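Notes from the Back Table

Keeping the old ones going

I've been meaning to write about old computers since April, when three people stopped me in the same hour to ask whether they should throw theirs out. My answer was the same every time, and it's the one I'll give you too - probably not yet!

Mine is a desktop I've had for longer than I've had my current couch. I use it for email, the household budget, a shameful amount of solitaire, and this newsletter. Last winter it got so slow that I could turn it on, go feed the cat, empty the dishwasher and come back to find it still thinking about things. I was all set to buy a new one. I'd picked it out and everything. Then Estela Saavedra talked me into bringing the old one along to the repair evening in Jelthorpe, and I'm so glad she did.

What it needed was more memory and a new drive. I paid 30 dollars for the memory, used, and the drive was one Estela had sitting in a drawer (I gave her a pie for it, and she says we're even). The whole job took us less time than the drive home, with the bridge closed. Now it starts up before I've got my glasses on.

I had never looked inside a computer before that night. I think I expected it to be all one solid lump, like the inside of a phone. But a desktop comes apart into pieces, and the pieces can be swapped, and most of them only go in one way around. That last bit was a huge comfort to me. I'm a person who has put a duvet cover on inside out more than once.

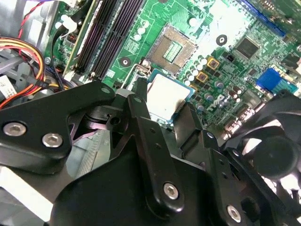
Lourenço Macedo wrote in after my last column to say I'm too soft on old machines. He kept his going for years, he says, a part here and a part there, and when he finally added it all up he could have bought a good new one and had money left over for dinner out. His rule is that you fix it once, and the second time it goes, you let it go.

I see his point, and I've been chewing on it. If the maker has stopped sending security updates, then yes, I wouldn't do my banking on it, no matter how nicely it runs. And if you edit video or your grandkids want to play the big games on it, a bit more memory may not get you there. But for letters and recipes and looking up what that actor was in? Give it a chance first.

A few things I'd do before you bring anything in. Copy your photos somewhere else, please, I beg you. Write down your passwords on actual paper. Bring the power cord, too - I forgot mine and had to borrow one from Svetozár Bartoš, who was very nice about it and will never let me forget it.

And clean the dust out of the vents. I got enough out of mine to knit a second cat.

The next repair evening starts at 6:30, same room, side door. Estela will be at the table by the window and Marcela Havlíček is doing lamps and toasters again. I'll be the one with the pie.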